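Celtirlow Open Day Demo Set

README, July release

What it is

276 simulated runs recorded at the Rodel open day in Brinano. Visitors chose a start position for the object and watched the arm try to pick it up on screen.

Contents

runs/ one folder per run, 276 in all
stills/ 2139 rendered images
splits.csv 252 for training, the rest held back

Known problems

The clock on the demo machine was an hour slow until lunch. Times in the morning logs have not been corrected. 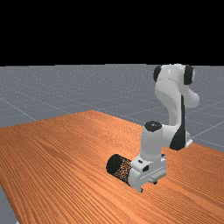
Grasp labels were entered by hand at the Prokopenko desk. Stills like the one with the speckled black cylinder on its side against the white gripper carry no grasp label of their own; use the one in the run folder.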